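We ran the Nodano two-arm kit in our shop from September until the week this was posted, December 20, 2018. It comes as a bench unit: two small arms on one rail, a walled enclosure, control boards and software. The price was $2523 before shipping. Our unit was the standard version with the grooved aluminum rail.
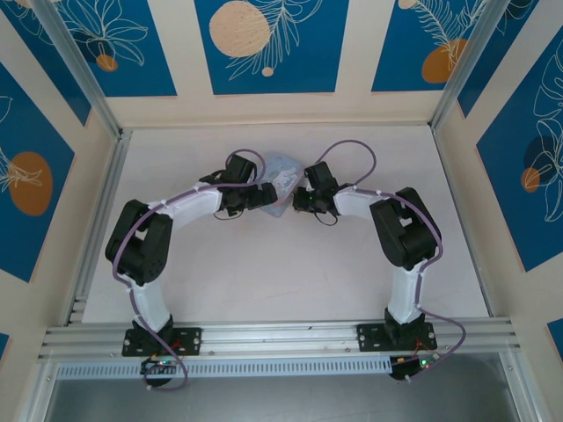
**Vilano Makerspace, Small Automation Group**

Review by Angelica Marquez. Testing by Milan Verstraete and Kulsoom Dhanial.

## Setup

The kit arrived in two cartons. Assembly took Milan and me most of a Saturday-length shift, including a stop to find a missing hex key. Each arm sits on a black mounting plate that screws to the rail. Get both plates square before you tighten anything. We didn't, and had to redo the calibration for the right arm.

The boards mount under the rail, one per arm. You can see the status lights from your chair, and we used them a lot in the first week when one arm kept dropping its connection. The fix was a reseated plug. The manual has a page on this but puts it near the end, after the warranty terms.

Cable routing is the weakest part of the build. The cable follows the outside of each arm and has to be left with enough slack at the wrist for a full turn. The small white ties in the box are fine, but there are no spares. Buy a bag.

## Handling soft and light items

We bought the kit to see if two arms could hold and turn things that one gripper tends to drop. Our test bin had wrappers, small pouches, fabric scraps and light cartons. Kulsoom wrote a basic pick-and-hold routine and ran it 400 times over the fall, changing the item every 10 runs.

Thin material was the hard part. The two grippers come in from opposite sides, and if one closes early it drags the item away from the other. Slowing the approach helped more than changing the grip force did.
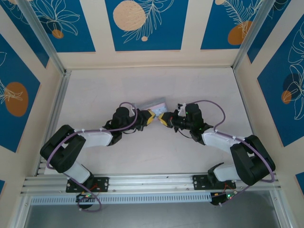

Once the timing was set, small items could be held from both sides long enough to rotate them. We would not count on it for anything slippery. Sealed pouches with air in them did better than flat ones.

The yellow fingers have a grid of pockets and flex a little when they close. I like them. They left no marks on printed cartons, and swapping a pair takes a few minutes. Replacement sets come from Postma, and ours took two weeks to ship.

## Software

It works, but it's plain. You record positions, name them and put them in order. Both arms can share one timeline, and that saves a lot of trial and error. There is no undo when you delete a position. Export your file often. The supplied manual covers single-arm use well and gives the two-arm features four pages.

Support is handled through Rurkance. We wrote to them twice. The first answer came the next morning and solved the problem, and the second took nine days.
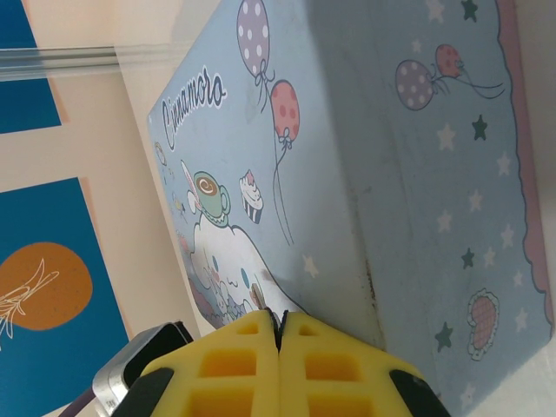

## Should you buy it?

For a club, a classroom or a small shop that wants to learn two-arm handling, yes. The arms held their calibration well after the first week. If you only need to move boxes from one spot to another, the single-arm version costs $570 less and is easier to set up.

We're keeping ours. Liesbeth Martens has the sign-up sheet for bench time.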